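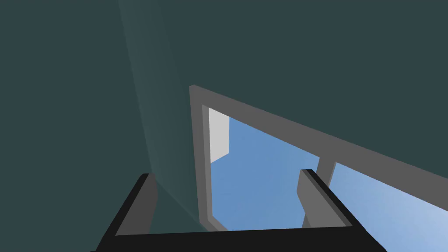

Fig. 1. Window and wall, simulated room.

Film Studies Project Report: Watching Old Thrillers Twice
Ingvild Lindholm
3 October 2018

So my project started with a movie I didn't even like the first time. I watched The Third Man back in January, half asleep, and all I took away from it was that zither music. Then my advisor, Raymonde Després, told me to watch it again with the sound off for the first 30 minutes, and wow, it was a totally different movie! All those tilted shots of Joseph Cotten wandering around Vienna looking lost (which he is, poor guy) suddenly had me leaning in.

That gave me my question. Do you notice more about how an old thriller is put together when you already know who did what? I picked 19 movies, all from the forties and fifties, and watched every one of them twice. I kept my notes in a big green binder, and by the end I had 1059 separate entries, plenty of which just say "nice hat."

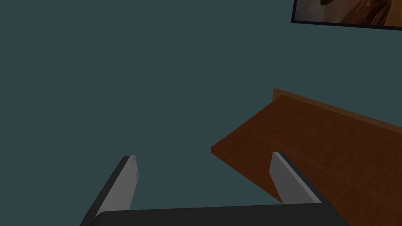 The second viewings were almost always more fun. With Laura, I spent the first pass trying to guess the killer and hardly looked at anything else. The second time I couldn't stop watching Clifton Webb, who is so snippy and so good in it. Same with Double Indemnity - once I knew where it was headed, I could sit back and enjoy Edward G. Robinson talking a mile a minute.

There were 2 that got worse, and I won't drag them too hard, but if a movie runs on one surprise it can feel awfully long once that's gone. I drifted off during one of them and had to start over, so I guess that's really three viewings.

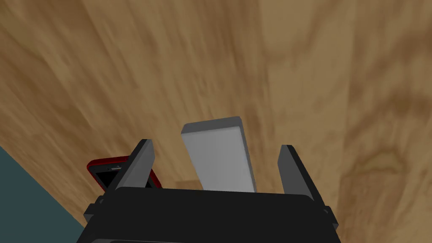
My notes are messier for the early titles, before I settled on writing down the time of each entry. If I did this over I'd do that from day one, and I'd leave at least a month between viewings. I only left about a week, and with Out of the Past I still remembered whole chunks of dialogue. (I'd gladly watch that one a third time, though - Mitchum in that trench coat!)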